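The two-list kitchen and other promises

5/12/24 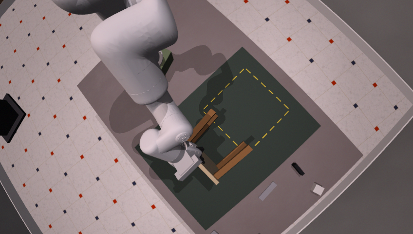 Every spring I get talked into a decluttering method, and this year it was the two-list one. You write down what you use and what you own, compare them, and get rid of the difference. I am suspicious of anything that fits on an index card, but I gave it a weekend. The theory seems to be that a surface should hold one thing on it, unlike that dark green mat sitting on its busy mauve-brown top, and that you will feel calmer for looking at it. I tried it on my kitchen counter. I felt like I was renting.

The book I was following (borrowed, thank goodness) claims the average kitchen holds 2853 items. Where did that come from? Does a box of toothpicks count as one item or 255? There is no footnote. There is a link to a storage shop called Stondberg, where a set of clear bins costs $66, and I think we can all work out who gains when I throw out my perfectly good cookie tins.

I did get rid of some things. A waffle iron with a bad hinge, a stack of takeout lids that fit nothing, the Nitel hand blender that has smelled like burnt hair since February. Fine. I would have tossed those without a list.

Then I got to the drawer with the string, the birthday candles and the spare keys. By the rules it all goes, as I hadn't touched any of it in a month. The next evening the bulb over the stove went out and the little screwdriver I needed was in that drawer – still there, only because I'd been too lazy to finish.

I know people who swear by this stuff. A neighbor over in Devstead did her whole house and says she sleeps better. Maybe she does. She also borrowed my roasting pan last week, and my colander before that, so I would like to see her lists.

I'm keeping the cookie tins. The garage can wait for next year's book.

Contact | Copyright 2024 | Back to top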